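Rewrote the grasp planner in Grarko this month. The old one picked a point on the cloth and went straight down. The new one looks for edges first -- cuffs, hems, anything with a fold.

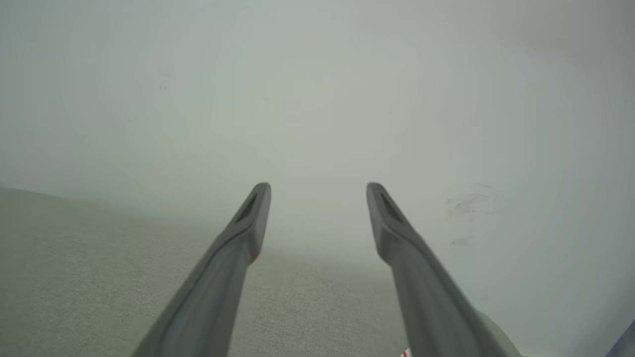

Planning now runs every 100 ms and the wrist view goes in at full size. The gripper stays open until 3 plans in a row agree, otherwise it backs off and looks again.

Pale walls still upset the depth estimate. I've masked anything past 500 mm for now. Not pretty, but the Vakbridge build needs it.

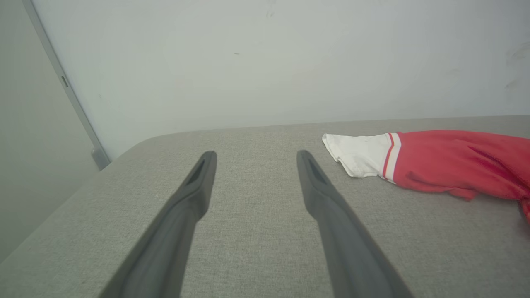

Red top with a striped cuff, fingers open over the grey fabric.

Next job is the replay tool -- it still drops the first few timestamps.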